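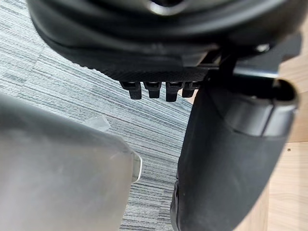

An afternoon at the Dunstan chair works

I have sat on chairs my whole life and never once wondered where they came from, so when Dunstan opened its doors in November I drove the 44 miles out to Jonstead to look. So glad I did!

You park behind the old grain store (the front lot is for staff, and yes, I got moved along) and sign in at a little desk with very good cookies. Then they hand you earplugs and off you go, 8 visitors to a group.

The cutting room came first and it was loud. Our guide has worked there 40 years and can tell by ear when a blade needs changing, or so she claimed, and I believed her. After that came the upholstery tables, my favorite part by a mile. Everybody works standing up, which made me laugh in a chair factory. I could've watched the stapling all day.

The foam room smells like new sneakers. We only got a peek through the door, and I wish they'd let us stay longer, especially as the talk about shipping pallets dragged on and on.

We finished in the showroom, where I tried pretty much everything. The Tatham is the one I'd take home, nice and firm under the knees, but it costs more than my couch did. I bought a footstool from the seconds shelf instead!

Tours start at 2 and last until they've run out of questions. Wear flat shoes, and stop in Naditz for pie on the way back.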